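Fingertip pads on the hand-held grippers: first comparison

Through September the Driswood bench has been trying two sets of fingertip pads on the hand-held grippers. Shoshana Ruiz-Ortega ran the trials and Latrice Kowalczyk checked the recordings. The work follows complaints from the Honstead group that small, light items were turning in the grip during lifting, which spoils the wrist track for the rest of the run.

Pad A is the smooth moulding we have used up to now. Pad B has the same outline and mounting holes, with a textured face cut from softer stock. Both were fitted to the same pair of tools, and the screws were set with the same driver. The cameras were left at their usual exposure.

Each pad did 40 lifts of every item on the short list, split evenly between operators. A lift counted as good if the item left the table, was held for a slow count of five and went back down without visible rotation. Pad B was better on all the small rigid items and on thin card. On soft items there was little to choose between them. Pad B was worse at letting go: sticky labels and cling film tended to stay on the texture, and the operator had to open the fingers wider and shake the tool slightly.

Wear is the other concern. After around 707 closures the edges of the first Pad B set had begun to round over at the tip. Grip was still acceptable, but the tips no longer met cleanly when fully closed, and the width reading at zero had shifted enough to need a fresh calibration.

With the pads closed to a V the wrist camera has a clear view of the tips, and the other tool's marker stays readable on the far side of the round table.

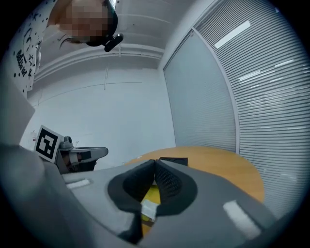 Marker tracking and table height

Latrice went through the recordings for lost markers. Most gaps came when one tool was tilted steeply and its marker faced the ceiling lights. Lowering the table helped, as did asking operators to keep the tools further apart at the start of each run. The Brultovau controller fills gaps of a few frames without trouble. Longer ones should be marked and the run repeated.

Pad B will go on both tools for the next round, with Pad A kept for anything sticky. Rees is quoting for a harder grade of the textured stock. Until it arrives, please check the zero width at the start of each session and write the value on the run sheet.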